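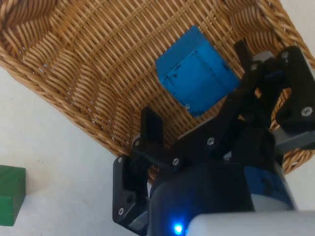

So I moved to Gilville in October and it took me until last Saturday to finally do the thing everyone at work kept telling me to do, which was take the early train out to Lostham and walk the old canal path back. It's 9 miles. I had walked maybe three miles in a row since spring, so I went into this with a lot of confidence and very thin socks.

The train leaves at 6:40 and there were four of us in the car, one asleep with his mouth wide open. I got a window seat and ate half my lunch before we were out of town. (Peanut butter and pickle. Don't write to me about it.)

Lostham is tiny. There's a church, a feed store, a diner that opens when it feels like it, and the lock house, which has 1828 carved over the door in those lovely fat numerals. I stood and looked at that for a good while. I love a date over a door! My grandmother's house had one, except somebody had painted over it so many times you could only read it with your fingers.
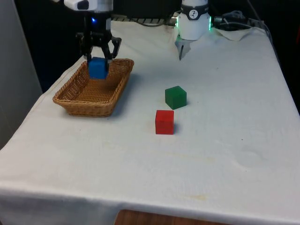
The first couple of miles are easy, flat and shady, with the water on your left the whole way. I met a man named Pak-hei Man who was fishing and had caught nothing and seemed thrilled with that. He told me to watch for the mud after the second bridge. I said sure, sure, and then went into it up to my ankle after the second bridge.

What I'd pack next time:

Real socks, two pairs.

More water than you think. There isn't a tap anywhere until the mill.

Cash for the honey stand, which doesn't take cards and doesn't make change either. 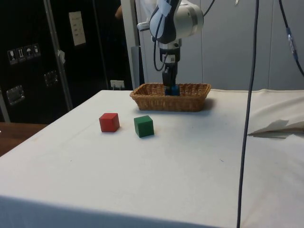
The second half

This part is harder. The path leaves the canal at the mill and goes up over the ridge, and there are 67 steps cut into the hill, with a sign at the bottom to tell you so. I could have done without the sign. At the top there's a bench and a big view down to the reservoir, and I sat there long enough to finish lunch and call my friend Bello Tamuno, who has done this walk in both directions and thinks the other way is better — gentler climb, and you end at the diner. If it's open.
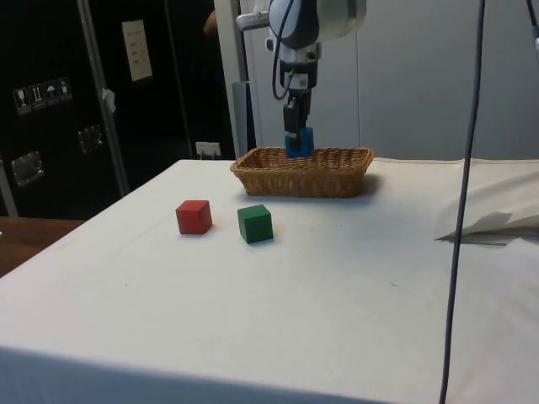 Coming down the far side I got a bit lost where the trail splits by the power lines. The map shows one path and there are plainly two. Go right. I went left and ended up in a field with a very interested horse, and had to walk all the way back along the fence with him keeping me company on the other side.

I was home by three, took my boots off on the porch and fell asleep on the couch in my jacket. My legs hurt until Tuesday. Bello wants to do it the other way with me before it snows, and I've said yes, but I'm buying the socks first.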